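Part-time kitchen and counter help wanted, Lilura, Morngate

Start early December, or sooner if you can. Lunches mostly

Posted by the owner

We need one more person. Maybe two if the right two turn up. Lilura is a small lunch place on the Morngate end of the high street, next to the key cutter. Soup, sandwiches, two hot dishes, cake. Takeaway and nine tables. Busy from half eleven, dead by three, then a bit of a rush when the school comes out.

Hours are 10am to 4pm, four days a week, one of them at the weekend. Rota goes up a fortnight ahead and I try hard not to change it. Closed between Christmas and New Year, paid. No evenings apart from the odd private booking, and those are optional and paid extra.

What the job is

Mornings: veg prep, filling the sandwich counter, getting the soup on. Recipes are written down in the blue folder, you don't have to invent anything. From half eleven you're on the counter or on plates, we swap about. After three it's wiping down, labelling, ordering for the next day, and taking the bins round the back. Everyone does the bins. Me too.

There's a fair bit of lifting. Potatoes come in big sacks and the store cupboard is down four steps. If that's a problem say so when you write and we'll see how to split things up, it isn't a deal breaker.

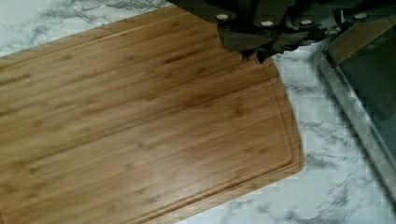
Experience is nice but I can teach most of it. Last person came from a shoe shop and was brilliant. What I can't teach so easily is noticing things, so the trial shift is mainly about that. You'll get an apron, a knife and a pile of onions and tomatoes, and we'll chat while you work. If you've only ever chopped on plastic then a bamboo board with a groove round it like the one in the photo takes a bit of getting used to, juice should end up in the groove and not down your front. Slow is fine. Tidy matters more. Trial is two hours, paid at the normal rate whether you get the job or not, and you eat lunch with us after.

You'd need

To be 18 or over (we have a licence for wine)
To be on time. Really on time, the bread comes at ten and somebody has to let the van in
Food hygiene level 2, or be willing to do it in your first month, we pay
Enough maths to cash up
To be alright with customers who want a natter when there's a queue

Handy but not needed: coffee machine experience, a bike or a bus pass, any baking. Vegan baking especially, ours is a bit sad at the moment.

Pay

Above minimum wage, same rate for everyone on the floor whatever age. Tips split evenly by hours and paid weekly in cash. Wages go in monthly. There's a 600 pound bonus after a full year, which is my way of saying please stay. Free lunch every shift and you can take home what's left of the soup. Holiday is the legal amount plus your birthday. Sick pay as per the law, and I wont ring you up asking when you're back.

Getting here

The 349 stops outside the library, two minutes walk. Parking in Morngate is awful so don't count on it. There's a yard for bikes, bring your own lock.

Who you'd be working with

Me, one full time cook, two part timers who have both been here since we opened. Radio is on, cook picks the station before noon and after that it's up for grabs. We're mostly a quiet bunch. Swearing happens in the back, not out front.

How to apply

No CV needed, though send one if you've got it. Write me a few lines: what you've done before, which days you can't do, when you could start, and one thing you like cooking or eating. Drop it in at the counter after three (please not at lunch, I will lose it) or put it through the door in an envelope marked JOB. Put a phone number on it. One person last time didn't and I still feel bad.

I'll answer everybody, even if its a no. Trials will be in the last two weeks before December and I'd like to decide quickly after that.

If you've applied before and didn't get it, do try again. It was very close last time and the hours are differnt now.

Need something changed at the trial, a stool, less noise, a different time, whatever, just tell me when I ring.

Any questions pop in. Back door's open from ten if the front is still locked, knock loudly, the extractor fan drowns everything out.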